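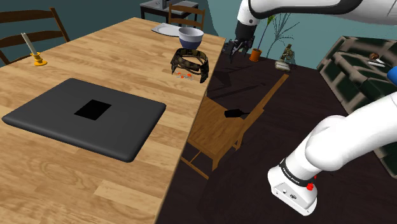 Candle and tray on the dining table.

Wax on the Table – Quick Fixes
Birdie Thibodeaux
14 comments · 72 shares

OK so wax. Drips happen, usually halfway thru dinner when you can't get up and deal with it.

First thing – leave it alone. Soft wax smears. Let it go hard, ice cube in a sandwich bag on top if you're in a rush, 4 minutes or so. Then an old gift card, held low, push with the grain. Not a butter knife. I have the scratch to prove it.

Greasy film left behind? Hair dryer on low, paper towel, blot. Keep the dryer moving or you'll cloud the finish. Tiny bit of dish soap in warm water after that, wipe, dry right away.

Tablecloths: scrape, then brown paper bag over and under, warm iron, no steam. Move to a clean bit of paper each pass. Colored wax leaves a stain, dab rubbing alcohol on it before the wash. Check a hem first.

Holders – freezer for an hour, wax pops out mostly. Painted ones no, the paint can chip. Hot tap water for those. Don't pour it down the sink!! My sister in law did, plumber came in April.

Candle leans? Warm the bottom end in your hands and press it in, or wrap a strip of foil around the base. The Flumia putty works too but it gets linty.

Trim wicks every time. Keep the candle out of drafts, a draft is half the dripping right there.

White rings from hot dishes are a seperate thing, will do those next week. Got over 18 emails on it already.

We use cookies to improve your visit. Accept | Settings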